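Brosel Laundry Symbols and Care Text

A data card for the Brosel collection of garment care instructions

Last updated May 24, 2023

What this is

Brosel is a table of care instructions copied from the sewn-in labels of secondhand clothes. Each row is one label. A row holds the wording on the label, the care symbols written out as short codes, the fiber content, and a few notes on the condition of the label itself. There are 1,000 rows in the current release.

The collection was started to answer a narrow question: how often does the written text on a care label disagree with the symbols printed next to it? It has since been used for other things, mainly spelling correction and matching the same instruction across languages.

Where the labels came from

All labels were read from clothes passing through two sorting rooms, one in Nerkbridge and one in Grutley. The Nerkbridge room handles mostly adult clothing. The Grutley room gets more children's wear and more uniforms, so polyester and cotton blends are more common there. The column "site" tells you which room a row came from.

Garments were not chosen at random. Readers took whatever was on the table and skipped anything without a label or with a label cut off at the seam. Clothes with printed neck labels in place of sewn ones are included, and they are marked "print" in the column "label_type". 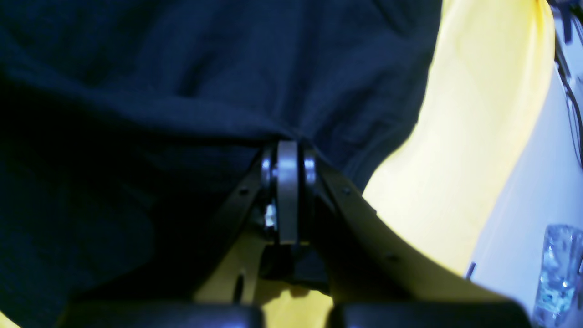 Files

labels.csv is the main table, one row per label.
symbols.csv lists the codes used for care symbols and what each one means.
languages.csv lists the language codes found in the text column.
double_read.csv holds the 200 labels that were read twice by different people.
CHANGES.txt is the list of changes between releases.

All files are UTF-8 with commas as separators. Text fields are quoted. Line breaks inside a label are stored as a single slash with a space on each side.

Columns in labels.csv

label_id: a number, unique, never reused. Gaps are rows that were removed.
site: "N" for Nerkbridge, "G" for Grutley.
label_type: "sewn" or "print".
garment: one of 36 garment types. The list is closed. If nothing fit, the reader entered "other".
text: the wording as it stands on the label, including misspellings.
lang: the language of the text. Labels with several languages have several codes, in the order they appear.
symbols: care symbol codes from left to right, separated by spaces.
fiber: fiber names and percentages as given. Not corrected if they fail to add up.
legible: from 1 to 5, where 5 means every character could be read without guessing.
conflict: "yes", "no" or "unclear". See below.
note: free text, usually empty.

How conflict was decided

A label is marked "yes" when the words and the symbols cannot both be followed. The plainest case is a label that says "machine wash warm" beside the symbol for hand washing. A label that says "wash with like colors" has no matching symbol, so it is never counted as a conflict.

Temperature was the hard part. "Cool", "cold" and "lukewarm" are not used the same way by every maker, and the symbol may show a number, dots or neither. We treated "cold" and "cool" as the same and "lukewarm" as matching anything from 30 to 40 degrees Celsius. If you disagree with this, the text and the codes are both there and you can work it out again with your own rule.

Labels with a legible score of 1 or 2 are always marked "unclear". Earlier releases guessed at some of these. The guesses were taken out.

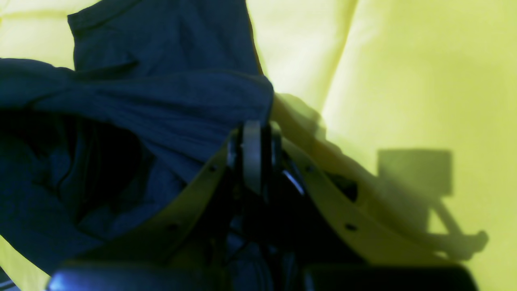 Double reading

The second reader worked from the garment and did not see the first reader's entry. Most differences were in punctuation and in capital letters, which many labels use without any pattern. Tumble dry symbols caused the most real disagreement, because one dot and two dots look alike once the ink has spread. In those rows the main table keeps the first reading, and both are in double_read.csv.

Known problems

Wool and silk are thin on the ground. Both rooms pull better knitwear out before it reaches the table, so do not use Brosel to say anything about how common a fiber is.

The garment column mixes two ideas of "jacket". Grutley readers put zip-up fleeces under "sweater" until December and under "jacket" after that. Older rows have not been changed.

Bleach symbols changed over the years, and old labels may carry a triangle with letters inside. These are coded "BL_OLD" whatever the letters are.

Some labels have separate trim instructions, such as "remove belt before washing". They are kept in the text column and have no code.

There is no date column. We have no dependable way to tell how old a garment is.

Use and license

The table may be used and shared for any purpose, with credit to the Brosel collection. Maker names and registration numbers were removed from the text column and replaced with a single underscore. If you find one we missed, open an issue and give the label_id.

The reading form was built in Quiambao, our entry tool, and is kept in a separate repository. You do not need it to use the files.

Corrections to single rows are welcome. Please quote the row as it stands and say what should change. Fixes go into the next release and are listed in CHANGES.txt by label_id.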